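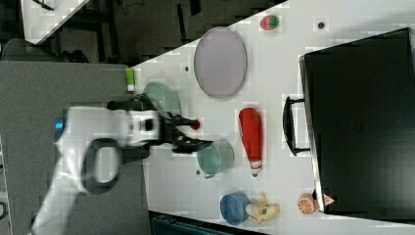
On the white table, Omville studio open day

Fri 13 January was the open day at the Visser studios in Omville, where they record Priltavent, the one where soap stars and retired footballers argue about each other's holidays. Tickets were free but you had to book. I went with Bheki Ndlovu, who has seen every series and will tell you which ones to skip.

The tour starts in the audience seats, which are smaller than they look on television. Our guide was Dzintra Jõgi, a floor manager on the show. She said a half-hour episode takes three hours to record, and most of that is retakes of the host walking on. 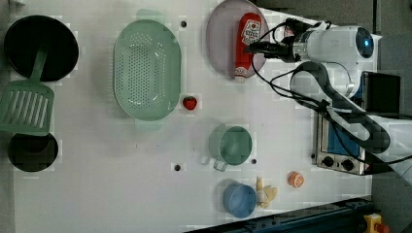 The dressing rooms came next, and they are plain. A mirror, a sofa, a kettle and a list of who may park where. I had expected something grander for people who complain about hotels in magazines. Colour gets talked about a lot here, as Dzintra says pale shades go flat under the lights, and the dull green of a slotted spatula lying in a black pan is close to what they painted the corridor. Bheki liked it. I thought it looked like a dentist's.

After that we had 25 minutes with Mandla Baloyi from the writing team. Someone asked if the rows are scripted. He said the subjects are agreed beforehand and the rest is up to the guests
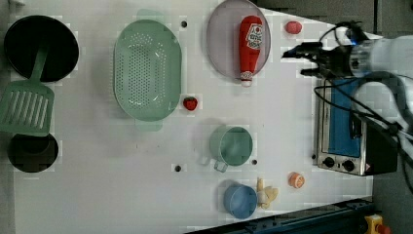

– though he admitted that one walk-out last March was done twice for the cameras. He wouldn't say whose.

The shop sells mugs and signed cards. I bought neither. Parking was easy and the tea was free.

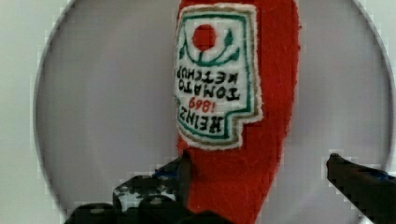

Ketchup bottle in red plush, with stitched label

The next open day is in March, and booking is through the studio's own site.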